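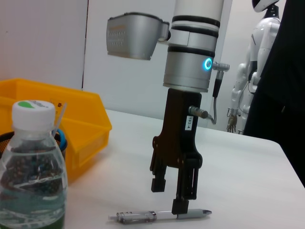 A gripper at the pen table, Tenau open day. A humanoid robot is standing at the back.

I finally made it over to Tenau for the open day on 2 December 2021, and I am so glad I did! I've been getting their mailings for ages and always had something else on. This time I put it in the calendar in ink, talked my way out of a lunch, and drove 24 miles in the rain to watch machines tidy a desk.

If you came on the last trip, to Galli, you'll remember a lot of slides and not much moving. This was the other way around. They gave us a badge (mine was number 1533, I have no idea what they're counting) and a cup of coffee and walked us straight to the arms. There were 8 of us in my group, which meant everybody could get up close and ask whatever they wanted.

The pen table was my favorite by a mile. It's the kind of stuff you'd find on any desk, and the job is putting it away. I figured a pen would be the easy part. Nope! It's thin, it rolls, and the fingertips have to come down very near the table to get hold of it. The staff told us they've spent more time on pens than on anything else, and that clear plastic is a pain too, so a see-through ruler is about the meanest thing you can hand them. I asked about scissors and got a big sigh (then a really good answer about handles, which I won't try to repeat).

We stood there for nearly 5 minutes on one try, all of us leaning in like it was a ball game. A man next to me was whispering "come on, come on" at it. I may have joined in.

They also talked about using two arms together. One can steady a thing while the other does the fiddly bit, same as you or I would, but then each arm has to know where the other one is and keep out of its way. I liked watching the water bottle part of the desk for that reason, with a gripper coming in from each side.
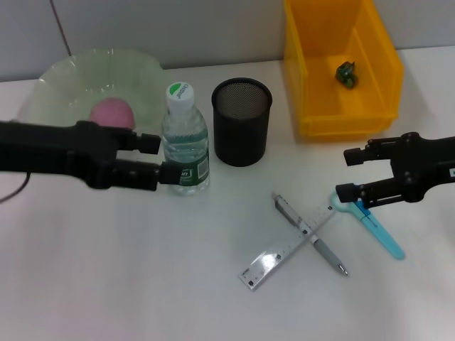 Getting in next time

Tenau plans another open day in April. Sign up early, the small groups fill fast. Parking is behind the Pistetti building, and you want the second entrance (I took the first and got a nice tour of a loading dock). Wear shoes you can stand in. Halell is talking about a demo day of its own in the spring as well, and I'll put the details in here as soon as I have them.

One more from the same table, with the pen, the ruler and the scissor handles:

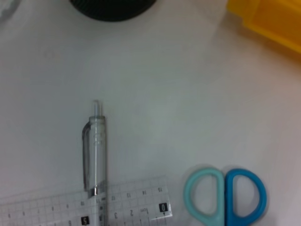 A reader who went in a later group wrote to say that the slow pace was what won her over, and that she'd sooner have a machine take its time than knock her coffee into her lap. She'd like to see one fold a fitted sheet next. Me too, and if they ever put that on I'm bringing the whole street!

We use cookies to improve your experience on this site. By continuing to browse you agree to our use of cookies. Accept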